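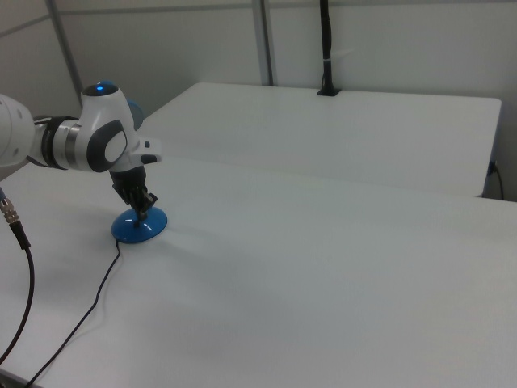
Home News Business Science Sport Search this site Enter keyword

Robot sent back to school, one household object at a time

Wednesday, June 5, 2024

14 shares 9 comments

A robotics firm on the Turkeo industrial estate has spent the spring moving small things across a table, and says it would like to carry on doing so until the end of August.

Starkelard, which began by making parts for packing lines, is building a collection of 3,000 recorded examples of a robot arm handling everyday objects. Each one is a short stretch of work, guided throughout by a person. The arm reaches, the gripper closes, something goes somewhere else, and the whole business is saved. Then the table is set up again, a little differently, and off they go once more.

The recordings will be used to train a learning system called Hestel. The hope is that Hestel, having been shown enough picking up and putting down, will manage some of it without help. Until then the firm has an expensive arm that does what it is told by somebody sitting near it, an arrangement most parents of teenagers would accept gladly.

The present batch of work includes an object with a domed blue base, a thin black stem and a cable trailing away over the tabletop. The gripper takes it by the stem. Things with cables are listed in the firm's plan as a group of their own, under the heading "awkward". Cables drag, they catch on edges, and they have a habit of lying exactly where the next object was meant to go.

Also under "awkward" are spoons, anything shiny, and a soft hat.

A session runs for 15 minutes, after which the person guiding the arm must swap with a colleague. The rule came in during the second week, when the firm noticed that examples made late in a long stint were getting sloppy. A learning system copies what it is given, bad habits included, and Starkelard did not wish to spend its money teaching a machine to be bored on a Friday.

Mistakes are another matter. If the gripper misses and the operator has another go, the recording is kept, marked as a recovery. If the object is knocked on to the floor, the recording is kept as well, in a separate folder that the staff are said to visit at lunchtime. Only examples in which the operator sneezed, answered the telephone or forgot what they were doing are thrown away.

Seven people have been trained to guide the arm. The work was advertised locally as "part-time data roles" and drew a good number of applicants, a few of whom withdrew on learning that it meant putting a cup on a saucer and then taking it off again. Those who stayed are said to be fussy about it. There is a running dispute over whether a lamp should be approached from above or from the side, and the firm has settled it by recording both.

Harawira, a care equipment supplier, is paying for part of the project. It wants a machine that can tidy a bedside table, where objects are rarely lined up neatly and at least one will be plugged in. The supplier has asked for more clutter in the later sessions, and has offered to send some.

The firm would not say how well Hestel performs so far, beyond confirming that it had been tried on a plastic beaker and that the beaker was unharmed. A fuller trial is planned once the collection is finished, with nine objects the system has not met before. The list is being kept from the people who guide the arm, in case they become tempted to practise.

Neighbouring businesses on the estate have raised no objections. One had written to ask about noise when the plans were first announced, and was invited in for a morning to listen. The visitor left before the second session, reporting that the loudest thing in the building was the kettle - which the robot is not yet allowed to touch.

Starkelard is taking on two more part-time operators for the summer. Applicants need steady hands and should not mind repeating themselves. Forms are available from the estate office at Turkeo and must be returned by the end of the month.

Share Print Email 9 comments

More in Business Next story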